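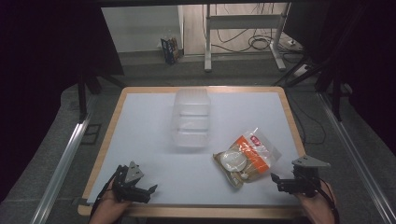

Clear plastic box with ridged sides, on the table.

Sorting a late councillor's papers at home – quick tips

Did this in spring for my uncle, Matěj Malý, who sat on the town council in Pretar until he died. Back bedroom full to the window. Notes below in no great order, writing them up before I forget.

Start with the phone calls, not the boxes. Ring the council clerk and ask what has to go back. Ours wanted the pass, the laptop and anything marked confidential. Don't read those, just bag them and label the bag. Get a receipt.

Letters from residents. Over 3,000 of them, housing and drains mostly. People wrote private things in there, so they can't go out with the paper recycling. The clerk took the open cases, the rest we shredded. A small home shredder overheats so do a bit, have tea, do a bit more. Shreddings make decent compost if you mix them with grass.

Leaflets. We had 1,340 of the same one left from his last campaign. Keep five flat, in case the local archive asks. Take staples out first, they rust and mark the paper. Butter knife does it. Same for paperclips and elastic bands – bands go sticky and then you've lost the page.

Posters that have been rolled up for years: don't force them. Leave them lying in a normal room overnight, then open slowly with a clean book on each corner. Never iron them. My cousin ironed one.

Rosettes and ribbons. Cold water will make the dye run, and so will warm. Soft brush, dry, and tissue paper round them. Pins out and kept seperate.
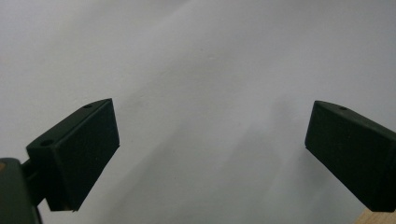
Badges and medals next, and the chain if he was ever mayor (chain goes back, it isn't yours). Don't polish. A wipe with a dry cloth is plenty. Photograph each one before you share them out among the family, front and back, file name the same as the label. Plain pale background, no pattern, matte if you can get it, like the surface in the photo. Even there you get soft grey shading across it, so have a look before you shoot the whole lot. Near a window, no flash.

Condolence cards. Put them in one place from day one. Write the sender's adress on the back of the card, as the envelopes will go missing. We did thank-yous in May, a few each evening. Party colleagues got one between them care of the office on Kollár Street, nobody minded.

Newspaper cuttings. The Ilumell ran a full page on him and the newsprint was yellow in weeks. Photocopy on decent paper, keep the copy where people can handle it, original flat in the dark.

Smell of cigars in the box files: open them, tray of bicarb in the cupbord, shut the door for a week. Repeat if needed. Ours needed it twice.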